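Textiles and Household Care, Unit 6
Handout: Cleaning Cloths, Fibers and Laundering
Flanden Extension Program, spring term
Mar 20, 2018

Read this before the second lab. It covers the part of the unit on cloths used for wiping and drying. Upholstery and bedding are in Unit 7. Bring the fiber chart from January, as the terms used here are defined on it.
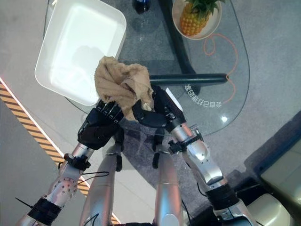
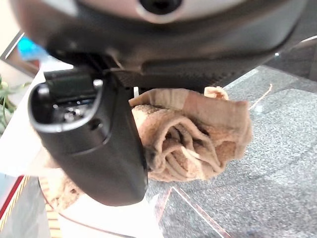
6.1 What a wiping cloth has to do

A wiping cloth picks up liquid, loosens soil and carries the soil away. Few cloths do all of these equally well. A cloth that soaks up a lot of water may leave lint on glass. A cloth that leaves no lint may push a spill across the counter before it takes any of it in.

Absorbency has two parts, and students often mix them up on the exam.

Rate: how quickly the cloth takes in liquid when it first touches it.
Capacity: how much liquid it holds before it drips.

A new cotton towel often has high capacity and a poor rate. Finishes left from the mill make the surface shed water for the first few washes. Wash new towels before you test them or you will be measuring the finish.

6.2 Fibers

Cotton. The fiber takes water into its walls as well as holding it between yarns. It is stronger wet than dry, and it stands up to hot water and most bleach. It dries slowly and gives off lint, more when new and again when it is worn out.

Linen. Takes in water fast and leaves little lint, so it is the usual choice for drying glassware. It costs more than cotton and wears through along fold lines if it is always folded the same way.

Rayon. Soft and absorbent, but weak when wet. Many of the nonwoven cloths sold in rolls contain it. Do not wring them hard.

Polyester and polyamide (microfiber). The fibers themselves take in very little water. The liquid is held in the spaces between very fine split filaments, and so is the soil. Heat and fabric softener both damage this structure. Softener coats the filaments and high dryer heat can fuse them.

Blends. Read the label. A blend of mostly polyester in an ordinary weave behaves like ordinary polyester, and the word "microfiber" on the front of a package says nothing about whether the filaments were split.

6.3 Construction

Terry has loops on one or both sides. The loops add surface area and so raise capacity. They also snag. Cut a pulled loop with scissors; do not pull it further.

Waffle weave has raised ridges and sunken squares. It dries faster than terry of the same weight.

Flat weave, such as flour sacking, has the lowest capacity of the three and gives off the least lint.

Weight is given in grams per square meter. The two towels in the lab kit are marked 243 and 178. Both are flat-woven cotton. Before you start, write down which one you expect to have the better rate, and why.

6.4 Laundering

Sort cleaning cloths by use first and by color second. Cloths used on floors or in bathrooms are never washed with kitchen cloths. Microfiber is washed apart from cotton, as it picks up cotton lint and holds on to it.

Cotton and linen: hot water, ordinary detergent, no softener. Tumble dry or line dry.
Microfiber: warm water, a small amount of liquid detergent, no softener, no bleach. Low heat or line dry.
Rayon nonwovens: hand rinse, hang flat. Most are thrown out after a short time.

Too much detergent is the most common fault. Residue stiffens the yarns, slows absorption and leaves streaks on glass. If a cloth feels slick when wet, run it through a wash with no detergent and check the rinse water for suds.

Odor that comes back as soon as a cloth is damp means soil and bacteria are still in it. A longer wash in hotter water, with room in the drum for the load to move, usually clears cotton. Microfiber that still smells after two washes should be moved to rough work.

Cloths that have soaked up drying oils such as linseed oil are a fire hazard. They can heat up on their own when bunched in a pile. Spread them flat outdoors to dry or keep them under water in a lidded metal can until they are disposed of. This will be on the exam.

6.5 Lab notes

The class record sheet, kept by the Borus section and the Morais section together, now holds 3,257 drop-test readings. Yours will be added to it. Use the same form and do not round.

Drop test, in short:

1. Stretch the sample in the hoop so that it is flat but not pulled out of shape.
2. Hold the dropper at the height marked on the stand.
3. Release one drop and start the timer.
4. Stop when the shine of the drop is gone from the surface.
5. Move to a new spot and repeat.

Each pair does 18 drops — nine on the unwashed sample and nine on the washed one. If a drop lands on the hoop, discard it and do another. Write the wash count on the sheet, or the reading can't be used.

6.6 Reading

Hisura course packet, the sections on finishes and on care labels. Skip the dye tables for now.

Terms to know: rate, capacity, terry, split filament, nonwoven, residue, self-heating.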